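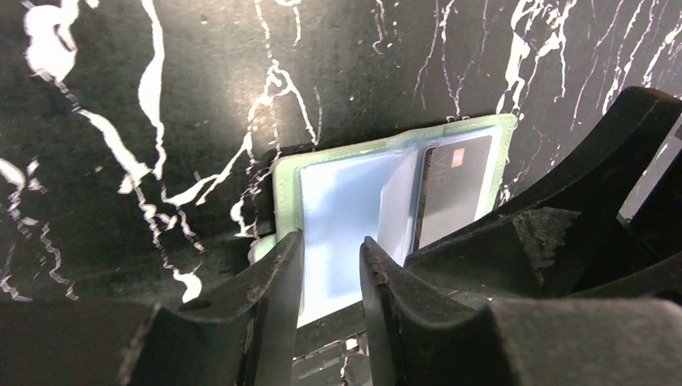
Chapter 3
Sorting Small Things

Most of the work of keeping a home or an office in order is done with small things. A sofa stays where you put it. A card, a marker or a jar of cream moves several times a day and rarely goes back to the same spot. This chapter deals with items that fit in one hand, and with the racks, trays and bins that hold them.

Cards are a good place to begin. They are flat and they slide under other things. A card holder with clear sleeves keeps them together, and a holder in a light color such as mint green is easy to find on a dark surface. Put the card you use most in the outermost sleeve. Membership cards that are used once or twice a year can go in a bin until they are wanted.

3.1 Open storage and closed storage

Open storage means that you can see an item without lifting a lid or pulling a drawer. A tiered rack is open storage. So is a bin without a lid, as long as it is shallow enough to look into. Closed storage keeps out dust but hides what it holds, so it needs labels. The Pisent method, used throughout this book, starts with open storage and moves to closed storage only after the groups have settled.

A tiered rack suits items of different heights. Place long, thin things such as markers along a lower shelf, where they will not roll behind anything.
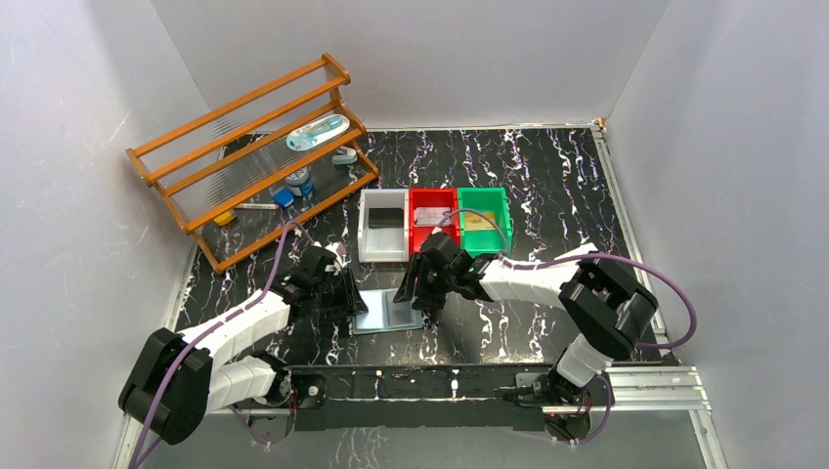 Short jars and blocks can share a shelf with them if a little space is left between one item and the next - a hand needs room to get in. Cases and tubes go near the top.

Bins work differently. A bin holds one kind of thing, and its color stands for that kind. Readers of the Brovitz workbook will remember the rule of one color to one group. Choose the colors before you start and write them down. If two people share the space, both should have the list.

Leave the middle of the table clear of anything that has already been sorted. A tray may be set there for items that are still waiting for a decision. Empty it at the end of each session, even if a few things have to go in a bin for the time being.

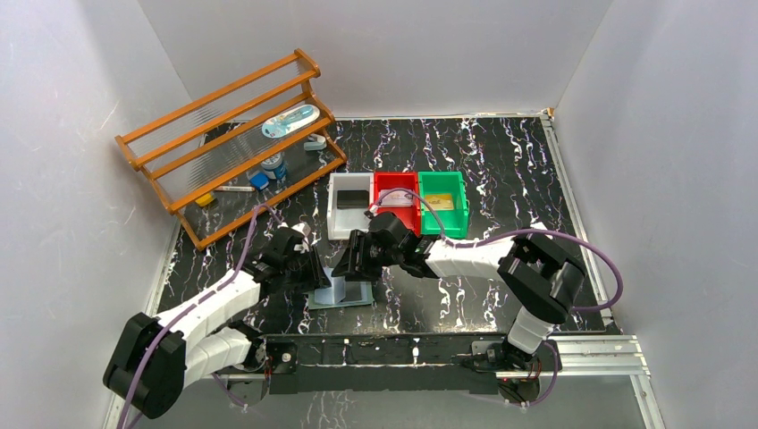

Figure 3.1 Tiered rack with white, red and green bins.

Before you read on, choose one drawer at home and take out everything in it. Put the items into groups by use, then decide which groups need a bin and which would do better on a shelf. Keep your notes for the Toma worksheet on page 318.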